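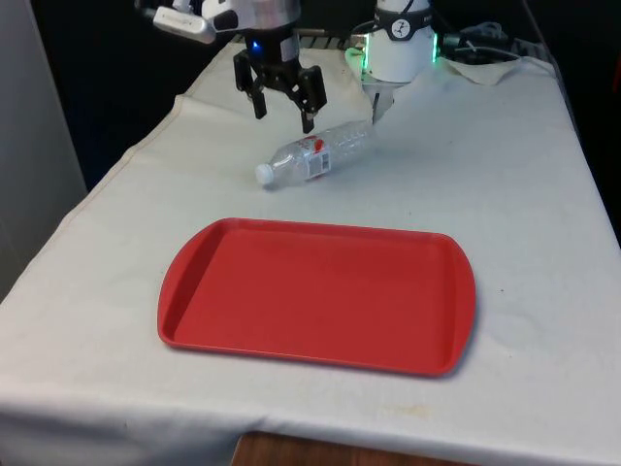 Saved Games and Lost Evenings: How Players Keep Their Progress
Treasa Horgan, final project report
August 19, 2021

1. Why I picked this

In February I lost 40 hours of Kukent, a farming game in which very little happens, slowly. My console had run out of storage, I deleted the wrong thing, and the cloud copy I thought I was paying for had never been switched on. My adviser suggested I turn my grief into a research question. The question became: do people know where their saved games are kept, and would they get them back if the machine died?

2. What I did

I put a short survey on the student message board and got 469 usable replies. A few more were thrown out, including one that answered every question with the word "potato." I then sat down with nine of the people who replied and asked them to find their save files while I timed them.

I also wrote a small tool, Brusia, that copies saves from a PC folder to an external drive and keeps the last few versions. It runs to 970 lines, many of them comments in which I argue with myself.
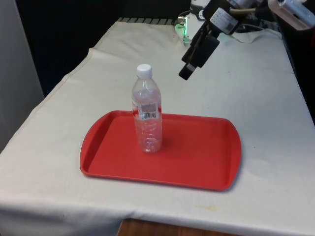

The sit-down sessions used two games. Kukent saves whenever your character goes to bed. Zuromard, a racing game, saves after each event and shows a spinning wheel in the corner while it does so. I wanted to see whether the wheel made people feel safer. It did, even in the version where I had turned cloud backup off.

3. Results

Most people in the survey said their saves were "in the cloud." When I asked which cloud, the answers got shorter. In the sessions, four of the nine found the right folder without help, and one of those found it by searching for the biggest file on the drive – a method I can't recommend but have used since.

Brusia restored every save I gave it except one from Zuromard, which came back with all the cars and none of the money. I think the game keeps its currency in a separate file. I ran out of term before I could prove it.

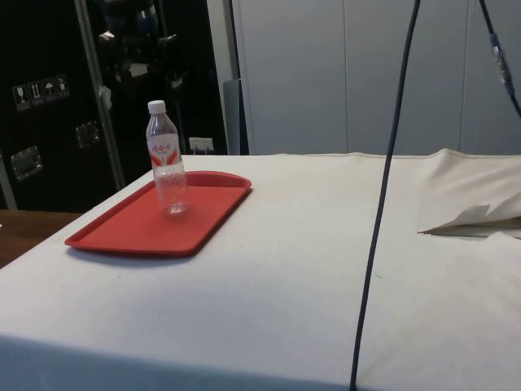 Figure 1. Red tray and clear water bottle on the table.

4. Problems

The survey went to students who read a message board, so it leans toward people who like answering surveys. The timing was done by me with a phone, and I started it late twice. Mr. Ó Súilleabháin, my adviser, also pointed out that Brusia has no way to warn you when the external drive is full. This is the exact fault that started the project. It's first on the list for the next version.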